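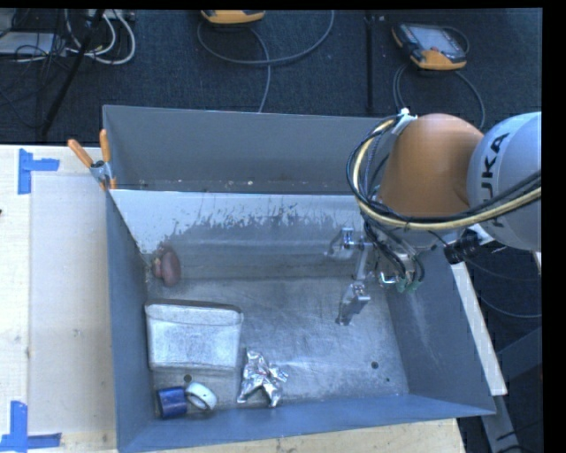 I have been putting off the sorting bins since spring, and this month I finally ran out of excuses. If you've visited our workshop in Preldale you know the ones I mean, the big grey metal ones with the high walls that every loose part in the building ends up in sooner or later. I love those bins. They're tough, they don't mind being dragged about, and you can throw pretty much anything into them, which I suppose is how we got into this mess. But they do collect crud. Look along the bottom edge at the back, under that tall plain wall, and there are little specks sitting in the shadow, and the sloping panel in front has gone dark and scratchy on its lower part while the top is still a nice light silver. Parts always seem to drift over to the left and stay there, too (I was half convinced our floor was sloping, so I put a level on it, and it's fine!).

So on 12th August I shut the door, put the radio on and gave the whole Friday to cleaning. I thought I'd be finished by lunch. I was not finished by lunch.

First job was getting everything out. I used the old cafeteria trays from Hustia, the ones with the raised lip, and spread the parts out so I could see what I had. Anything with a label went back to its shelf. Anything I recognized went on the second tray. The third tray was for mysteries, and I'm sorry to say that one filled up faster than the others. If you're missing a small brass elbow with a bit of blue tape on it, come and see me. I have two of them and neither one fits anything we own.

Then the vacuum. I tried a brush to start with and all it did was push the grit into the corners, so do yourself a favor and go straight for the narrow nozzle. You want to run it along the bottom of that back compartment a couple of times, then wait a minute and do it again, as there's always something that comes loose after you think you're through. A damp rag picks up what's left. I went through 33 rags, which sounds crazy, but I'm counting the ones I used on my own arms.

The scuffed patches on the slope were what I really wanted to fix, and here I have to report mixed results. Dish soap and warm water took off the greasy film and made no difference at all to the marks. I had a can of Filtadier cleaning paste left from the sink project, so I tried some on a spot low down where it wouldn't show, rubbing with the grain. It brightened up a little! I got excited and did a bigger patch, and now there's one shiny square on our oldest bin that everybody comments on. I've decided I'm leaving it. A sorting bin doesn't have to be pretty, and my elbow needed the rest.

Please don't use steel wool on them, by the way. I know it's right there on the hook. It leaves little hairs of metal behind and they get into everything, and the last time somebody did it I was pulling them out of my gloves for a week.

A few of you have asked whether we should just buy new ones. I did look. Kaneko has a similar size with a coated inside, and the quote for a full set came to $1,059 before shipping. They look great and the coating is supposed to wipe clean, but I worry about it chipping with the kind of stuff we toss in. My feeling is that we get another year or two out of these and spend the money on better shelf labels, which would stop half of this junk landing in the bins to begin with. If you feel strongly the other way, grab me at the coffee machine, I can be talked into things.

In the meantime, two small requests. Please shake out your parts bags over the trash before you empty them, and if something in a bin isn't yours and isn't labeled, put it on the mystery tray by the window. I'll keep the tray out until the October open house, and whatever is still there after that goes to the scrap guy.

I still have the bottom rack to do, plus the lids, and I would not say no to company. I'll bring the rags. Bring your own gloves, ours are all lefts.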